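# Disposable cups at the Nillura campus: what we use and where it goes

Final report, Waste and Materials unit

Our group looked at hot drink cups on the Nillura campus over 4 weeks in June. The campus has one café, Pinach, and a self-serve coffee point in the Barasa building.
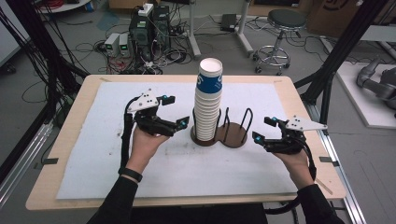
We picked cups as our topic after the first tutorial, when we found that none of us knew which bin they were meant to go in. Two of us had been putting them in with the paper for more than a year.

## Background

Most takeaway cups are paper with a thin plastic lining. The lining stops the cup leaking, but it also makes the cup harder to recycle, as the two layers have to be separated and many sorting plants aren't set up for it. Some cups use a plant-based lining and are sold as compostable. These usually need a commercial composting plant and won't break down well in a backyard heap.

The campus waste contract is with Lova. Their bin guide says cups of any kind go to landfill and clean plastic lids go in mixed recycling. The guide is on the student website, three clicks down from the main page. It isn't displayed near any of the bins we checked.

## Method

We used two sources:

- purchase records from Pinach and the Barasa coffee point
- a short paper survey, handed out at lunchtime outside the library

We had planned a bin audit as well, but the safety form came back too late to fit it in.

## Results

The two sites bought 3000 cups for the study period. At the end of it 1574 had been used, and the rest were still in storage. The records don't split use between the two sites, so we can't say which goes through more.

We got 48 completed surveys. The main points were:

- Most people said they owned a reusable cup, but few had it with them that day.
- The most common reason was not wanting to carry a dirty cup in a bag.
- Mixed recycling was the most common answer for where a used cup should go. Under the Lova guide this is wrong.
- Several people didn't know Pinach gives a discount for bringing your own cup. The sign is behind the till and the writing is small.

## Discussion

The survey was small and we only asked people near the library, so it misses evening students and most staff. People may also have said they owned a reusable cup because it sounded better. One question ("Do you usually recycle?") was too vague and we left it out of the results.

Even so, the confusion about bins was clear. A label on the bin lid would be cheap and could be tried in one building first. A place to rinse cups might help too – the Barasa kitchenette has a sink, but it's locked after 4 pm.

## Recommendations

1. Put the Lova bin guide on the bins themselves, starting in Barasa.
2. Move the Pinach discount sign to the front counter.
3. Leave the kitchenette open until the last evening class.
4. Record cup use separately for each site, so next year's group can compare them.

The survey form and the purchase totals are in Appendix A.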